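We've been making bedding at Prestham for long enough now that we know what people ask before they buy a sheet, and most of it comes down to one thing – will it still feel nice after a year of washing? So this page is a bit longer than most product pages, and we hope you'll forgive us for that. Put the kettle on, if you like.

# The Butarcombe Flat Sheet

The Butarcombe is our everyday sheet, the one we sell more of than anything else, and the one most of us have on our own beds at home. It's 100 percent cotton in a plain weave, so it has that crisp, slightly cool feel when you first climb in, and it gets softer the more you use it. We don't add any shiny finish to it. A finish makes a sheet feel lovely in the store and then it washes out, and you're left wondering where your nice sheet went!

It comes in twin, full, queen and king, and every size has a deep hem at the top and a narrower one at the foot, so you can tell which end is which when you're making the bed half asleep. The sides are the woven edge of the cloth itself, left as it comes off the loom.

## Colors and patterns

You can have it in white, oatmeal, soft gray or lilac, and the lilac also comes with a floral print. We were a little nervous about the floral (our last print was a fern, and it sat in the stockroom for two winters), but it has been a real favorite with people who want some color in a bedroom and don't care for anything loud. It sits happily next to darker things too. Navy looks especially good against it.
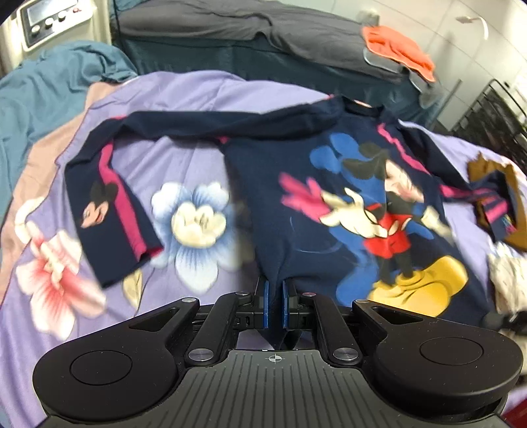

## Where it's made

The cloth is woven for us at a small mill in Prurska, and the cutting and hemming are done in our own workroom in Prestham. We order in short runs, so now and then a color goes out of stock for a few weeks. If the one you want is missing, leave your email on the order form and we'll write when it's back. The next big delivery is due in June, and we've asked for extra king sizes this time, as those always go first.

If you like a heavier sheet for the colder months, have a look at the Baranauskienė, which is the same width but brushed on one side. It's a warmer, fluffier sort of sleep, and quite a few customers keep one of each and swap them over in the fall.

## Washing and drying

Wash it once before you use it, on warm, with nothing else in the machine. After that a normal warm wash is fine, with lights and darks kept apart. Go easy on the fabric softener – cotton doesn't need it and it leaves a coating that stops the cloth from breathing.

Lavender and lilac shades do best dried out of strong sun. An hour or two on the line on a breezy day won't hurt, but a whole summer of afternoons will fade any purple, ours included.

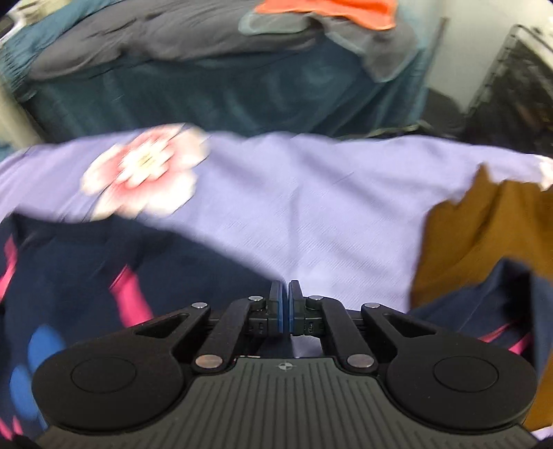

If you use a dryer, take the sheet out while it's still the least bit damp and smooth it flat with your hands over the bed. You'll get most of the creases out that way and save yourself the ironing. Those of you who do iron (we admire you) can use a hot setting with steam, and it's best to iron the print on the back.

## Price and delivery

The twin is $29, and the other sizes are listed on the order form. We sent out almost 3,000 Butarcombe sheets last year, and each one went in a plain paper wrap with a care card tucked inside. Orders placed before noon usually leave us the same afternoon. Unwashed sheets can come back within 100 days for a refund, and if a hem ever comes undone, send it to the Prestham workroom and we'll stitch it up for you at no charge.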